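Gripper comparison in the kitchen simulator: frequently asked questions

Which grippers are being compared?
Two so far. Grorel is the two-finger model, and Gedby is the suction model. Both run on the Vi controller.

Why test at the sink?
Reaching down into a basin limits the angles an arm can use. A gripper that does well on a flat counter may hit the walls here. In the Sillelden kitchen, food items are gripped over a plate on the basin floor.
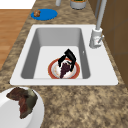 Halima Lyimo asks whether the finger force can be changed between runs. Yes. Set it in the controller file before you start the run, and keep the same value for both grippers.

How many runs do I need?
We use 2000 for each gripper. Another 700 are kept back for checking. Results from short batches moved too much to be useful.

Do irregular shapes matter?
Yes. The dark item on the red-rimmed plate has a jagged outline, and the contact points have to be picked again for each pose.
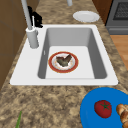 Page last changed: April 25, 2020

Can I add my own gripper?
Yes, if it has a collision model. Load it, run the 19 setup checks, and send us the log.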